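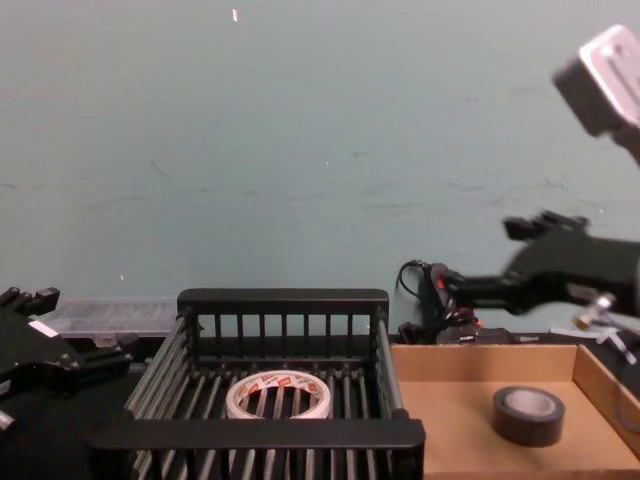
How long do you soak dried beans before you cook them? Overnight in plenty of cold salted water, and then I stop worrying about it.

I get that one more than any other question, and I love that I do, since for years I was the person asking it. I learned beans from my neighbor Shirley Ouellet, who has been baking them every weekend for longer than I've been married, and who measures nothing except the molasses. Her husband Mervin says the molasses is the only part she gets wrong (he likes them sweeter), and they have been having that conversation over the fence for as long as I've lived here.

So, my way, which is mostly Shirley's way. I pick through the beans on a dinner plate the night before, looking for little stones. In all my years of beans I've found two, and one of them I found with a tooth. Then into the big bowl they go, with a good spoonful of salt and enough water that they can double in size and still be covered. People will tell you salt makes the skins tough. I believed that for ages! Mine come out softer with it, and they taste like something all the way through. 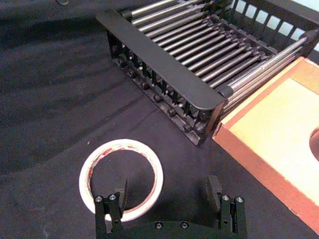 In the morning I drain them, give them a rinse, and put them on the stove with fresh water, half an onion and a bay leaf. They need a gentle simmer and no more than that. If you boil them hard they bang into each other and split, and you end up with something closer to soup – which is fine if you wanted soup. I start tasting at 44 minutes, a number I can't defend except that it was what the timer said the first time I got them right. Taste three or four beans, not one, as there is always a single soft one floating on top to fool you.

Old beans are another matter. I bought a big sack in July from the farm stand out in Tamdale, lovely speckled ones, and they were done in no time. The bag at the back of my pantry, on the other hand, simmered all afternoon and still squeaked. If yours won't soften, it may well be the beans and no fault of yours.

Isabelle Bélanger wrote to ask whether she can freeze them, and yes, please do. I freeze mine in their cooking liquid, flat in bags, with an inch or so of room at the top. The liquid is the best part, so don't pour it down the sink. It goes into rice, or under a fried egg, or into gravy when I've run out of stock.

Next time I'll write out the baked version with the salt pork, once I've talked Shirley into letting me stand beside her with a measuring cup.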